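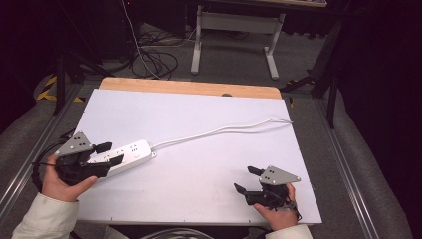
What My Hands Are Worth to a Robot

I packed power strips at the Nornstead warehouse for six years before anyone asked me how I did it. Then last March they moved me to the teaching bench, and now it's pretty much all anyone asks me. I pick things up with a pair of hand-held grippers, I put them down, and a machine somewhere learns from it. Up to 168 times in a shift, if my wrists are in a good mood.

I like the job more than I thought I would. It's sit-down work, it pays a bit better than the packing line, and I get to be fussy. Do you grab a power strip in the middle or near the end? Which way do you leave the cord? I had opinions about this for years (so did everyone on my line!) and I finally have somewhere to put them.

The grippers are a humbling thing, though. You lose your fingertips. With my bare hands I can feel a cord starting to twist before I see it, and with two pads I'm back to watching everything like a new hire. It took me 40 tries to get one clean pickup on my first day, and I went home with a sore neck and a lot more respect for the machine, or maybe less, I go back and forth.
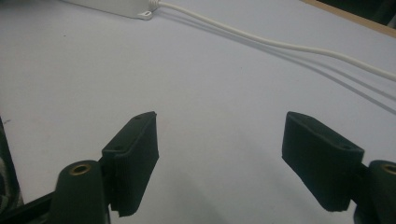 Pads open, cord off to the right.

What bugs me is how we talk about it. Heltix, the outfit that runs the program, calls what we do "demonstrations." Fine. But a demonstration is something you give once and people clap. What I'm handing over is a skill, and once they have it they have it. I get my hourly rate for the hours I sit there. The robot at the Menzies site will use what I taught it on a night shift I'm not working, and that part isn't on my pay stub.

I'm not against the thing. Cords were the worst job on the line — 500 of them a day will do in your thumbs, and I wouldn't wish it on my kid. If a robot wants it, take it. I just think the folks who taught it should get a say in what happens next. Put our names on the training sets. Pay a little something each time a new site switches on. And before the line gets cut, offer the bench jobs to the packers first, with real training and not a ten-minute video.

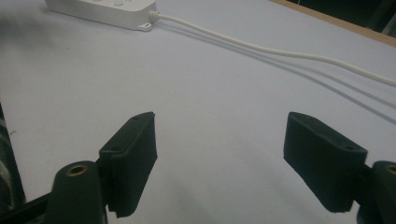
Menaka Marikar wrote to me after I put a shorter version of this up on Gritside, and she doesn't buy the payment idea at all. "You learned packing from the woman next to you," she said, "and you never sent her a check." What she wants is shorter shifts at the same pay, for the whole floor, bench or no bench. Toàn Thái wrote back under her comment that he'd take either one, as long as it's in writing before the robots show up.

She has a point about the woman next to me. But that woman got to keep her job after she taught me, and we ate lunch together.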